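Search this board
Enter keywords
Advanced search

Brelldale: Save Transfer Policy and the November Update

Posted by Moderator_Gosling
January 29, 2019

Members are asked to keep all discussion of the save transfer policy for Brelldale in this thread. Separate threads on the subject will be merged. The publisher, Plilitz, has confirmed that saves created before the November update will load in the current version, but that progress in the Harbor District chapter will be reset to its first mission. Please read the earlier replies before posting.

Reply by tarnhelm_k
I wish to record my objection to this policy. The Harbor District contains 12 missions, and I had completed all of them. The notice published with the update stated that "player progress will be respected." A reset of an entire chapter does not meet that description.

Reply by D. Ashworth
I must disagree in part with the previous member. The notice also stated that chapters with revised maps might require replay. The Harbor District was redrawn, and two of its safe houses were moved. A save that places the player inside a wall would serve no one. Members may keep all money, vehicles and upgrades, and the replay took me roughly 4 hours.

Reply by tarnhelm_k
Mr. Ashworth's point about the maps is accepted. My complaint concerns the side contracts, whose maps were not changed and which were also cleared. Those should have been exempt.

Reply by Moderator_Gosling
The question of side contracts has been forwarded to Plilitz. A reply will be posted here when one is received.

Reply by oxbow596
May I raise a related matter? On my computer the transferred save loads, but the game closes at the ferry crossing each time. The same save works on my brother's machine. I have verified the game files and reinstalled once.

Reply by Zidley
The ferry crossing loads the old and new city maps together, and it requires more memory than any other part of the game. Please close other programs before loading the save, and test your memory modules one at a time if the fault continues. Mine showed the same fault until I replaced one.
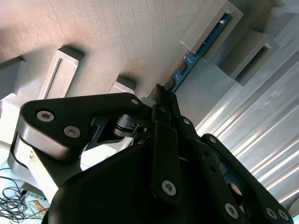
A blue memory module in a gray slotted holder.

Reply by oxbow596
Thank you. With the browser closed, I was able to cross once in three attempts. I will test the modules this evening.

Reply by D. Ashworth
I would advise against replacing any parts yet. The crash at the ferry has been reported by members whose hardware is in good order. Lowering the traffic density setting to 20 before the crossing, and restoring it afterward, has been sufficient in my case.

Reply by Zidley
I do not share that view, but the setting costs nothing to try. Please report the result of both tests in this thread.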